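Plarodlow working group on bench rules - minutes, September meeting

Minutes taken by me again (I lost the vote, such as it was). I've kept them in the order we talked, which means item 3 wanders. If I've put words in your mouth, email me and I'll fix it before the next one.

We started at 2:30, with people from Kurcombe on the call and the rest of us crammed into the small room with the bad chairs. Apologies came from the Gounder side, who sent written comments.

1. Last time's minutes

Approved with one fix. I had written that the stop check happens "weekly" when everybody had agreed on "every shift." That's a pretty big difference, sorry! It's corrected now.

2. The shoe and rack task sheet

Most of our time went here. The current sheet tells the operator how to start the arms and how to log a run, but it's very thin on what the table should look like beforehand. I said I'd like a proper setup section, with a plain list of what belongs on the table for that task and a line saying anything else comes off before the arms are enabled. I've worked from the old sheet myself and I had to guess, and I don't think guessing is a good way to begin. 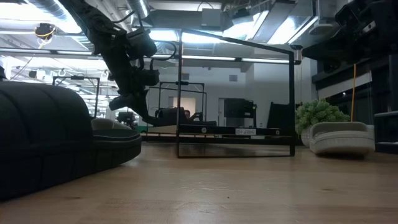 The other half of my grumble was about people. The draft says "keep clear of the workspace," and I asked what clear means when there are several stations in one room and you have to walk past one to get to another. We went back and forth on this for a good while. Where we landed: each station gets its own marked boundary on the floor, the boundary is worked out from that station's risk assessment (no copying the neighbor's number, please), and if you step over it with the arms enabled, the operator stops them. It doesn't matter if you're only grabbing a pen.

Kurcombe wanted the operator to call out "arms live" before enabling. I was lukewarm, as it gets noisy in there and people tune things out. We agreed to try it for 30 days alongside the status light and see if anyone still hears it by the end.

3. Cables, floor lines and the stuff around the table

This one started as cables and turned into everything. The written comments from Gounder asked for one rule that all cables crossing a walkway must be covered or routed overhead, no exceptions for "temporary" ones. I liked that a lot. We all know how long temporary lasts. The same comments asked that floor lines be checked once a month and redone when they start to peel, and that the laptop used for control stays outside the boundary so that nobody has to lean in to type. All three went into the draft as written.

Then we got to two arms sharing one table, and I asked whether the sheet should say which arm goes first when both could reach the same item. Right now it leaves that to the operator. I think it's fine for someone with months behind them and not so fine for someone in their first week.

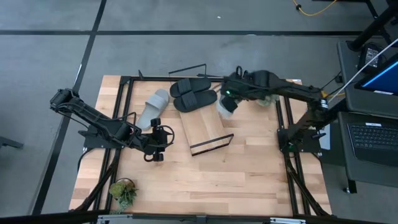

Gopinath Namboodiri said he would go further and have the sheet name a shared zone in the middle of every two-arm table, with only one arm allowed in it at a time unless the task has been signed off for both. He also pointed out that a rule like that is easy to teach and easy to check afterward in the logs. Kurcombe worried it would slow things down. He answered that slow was fine by him for new operators, and the sign-off would take care of the rest.

We went with his version. I'm to write the wording, and I'll try to keep it under a page - no promises!

4. Gripper checks and soft items

The Clostano checklist has 25 lines, and I'll admit I have seen people tick the whole column in one long stroke. (I have possibly been one of those people.) We talked about cutting it down and decided to split it instead. Finger condition, loose screws, cable slack at the wrist and the stop button stay in the every-shift part. The rest moves to a monthly sheet.

For footwear and other soft items, we want a line on grip force. Start at the lowest setting that could work, raise it in small steps, and write down where you ended up so the next person isn't starting from scratch.

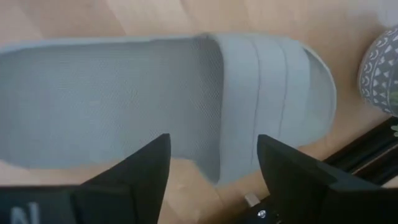

I also asked for a line on hands. If an item gets stuck or lands somewhere awkward, you stop the arms first and then reach in, every single time, including when it's only a shoe. Everyone agreed so fast that I wondered why it wasn't in there already. It goes at the top of the page in bold.

5. Logging

We have 2,970 runs in the shared log and 441 of them have nothing in the notes field for why the run was stopped. Kurcombe will turn that field into a short pick list with an "other" box, and it will be required from the next release. Old entries stay as they are.

6. Actions

Me: setup section, shared zone wording, the line about hands.
Gopinath: sign-off form for two-arm tasks.
Kurcombe: pick list, and keeping track of the "arms live" trial.
Gounder: a first go at the cable and floor line check sheet.

7. Any other business

Someone asked for better chairs. Noted. We closed at 4:10, and the next meeting will be in the same room unless I can get us the big one.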